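Project Report: Is the Plandmont Hand-Held Gripper Kit Worth Buying?
Intro to Automation, Jillville
Group 3, final version (sections 2 and 5 changed since the draft)

1. What we were supposed to do

Pick one automation product a school lab could buy. Use it. Say if the lab should get one. We picked the Plandmont kit from Akinola. Hand-held gripper, two fingers, camera mount, cables, software download. You squeeze the handle, the fingers close, and the recording is supposed to be good enough to teach a robot arm the same move later. No arm in the box. We don't have an arm either, the one in Flisville was booked all of November, so this report only covers the recording side. Keep that in mind when you read the scores.

Price when we looked it up: $705. Shipping extra. The lab loaner had already been used by the class before us so we can't say much about how it looks new.

2. Setup

Mounting the camera was easy. Software install was not, see section 4. The manual has good drawings but it skips the part where you tell the program which way the camera is facing, and we lost most of an afternoon to that. Upside down video until we found the setting. It's in a menu called Extras.

The table needs decent light. Ours was pale wood grain and the fingers are black, so the contrast was great and the tracking mostly liked it. One problem with a plain surface though: the program wants something to lock on to, and long smooth stretches of tabletop don't give it a lot. A faint pencil mark in the gap between the fingers barely stands out from the grain at this size.

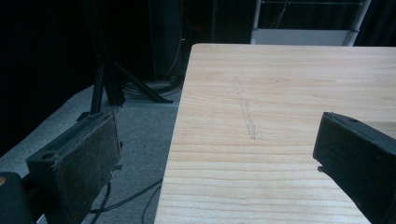 A comment on our draft said we were blaming the kit for what is really a table problem, and that any camera tracker is going to drift over a blank surface unless you put some patterned paper under the work. Fair point. We tried printed paper after that and drift went down a lot. But the manual never mentions it, and if the product needs a patterned surface then the box should have one in it. We took the drift score up one step and left the documentation score alone.

3. Using it

Moves we recorded: pick up, move over, set down. Also sliding a thing along the table, and open-close with nothing in between, for calibration. 64 recordings total. Not all good.

Weight. Roughly 780 grams with the camera on, by our kitchen scale. Fine for a few minutes. After a long run your wrist knows it, and the recordings get sloppy because you start resting the thing on the table between moves. The handle is shaped for a bigger hand than most of our group has. There is no left-handed version but it works ok left-handed, the trigger is in the middle.

Squeeze feel is really nice. Smooth all the way, no click, and the fingers stay lined up with eachother. Best part of the kit. Whoever designed that did a good job.

View from the camera is good too. Both fingers stay in the picture when open, so you can see what you're about to grab. Low down near the table it gets tricky, the tips block what is right between them. You learn to come in from a little higher.

Pads. The faces of the fingers have a soft pad for grip and this is our main complaint. On the loaner the edges are fraying and there are threads hanging off the bottom of the left one, plus a small strand on the right. The fingers themselves only have scuffs on the corners and some light scratches, so the plastic is holding up way better than the pads. Threads are not just a looks problem. If one crosses the part of the picture where the object is, we think the tracker could pick it up as an edge. We did not have time to test that properly so its not in the scores.

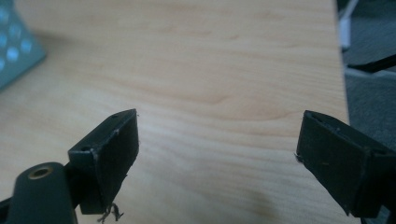

4. Software

Works after you get it working. Install failed on the lab laptop until we turned off the old driver. No error message, it just closed. Once running it is pretty simple, big record button, files get saved with the time in the name. You can trim a clip but you can't undo a trim. We lost a good recording that way.

Export is fine. Format is explained on the Akinola page, not in the manual.

Did not try the two-hand mode. Needs a second kit.

5. Scores (out of 5)

Build, fingers and body: 4
Build, pads: 2
Comfort: 3
Camera view: 4
Drift, with patterned paper: 4
Drift, plain table: 2
Software: 3
Documentation: 2

We didn't average these. Build matters more to a school than software does, software gets updates.

6. Should the lab buy it

Yes if there is going to be an arm to go with it. Without an arm you get recordings and nowhere to send them, and that is a lot of money for a class that only needs to see how recording works. If the lab does buy, get spare pads in the same order. Akinola lists them seperately and we could not find out how often they are supposed to be changed.

7. Still to do

Test the thread thing with new pads against old ones. Try a darker table. Ask again about time on the Flisville arm, mornings before 9 looked open last time we checked.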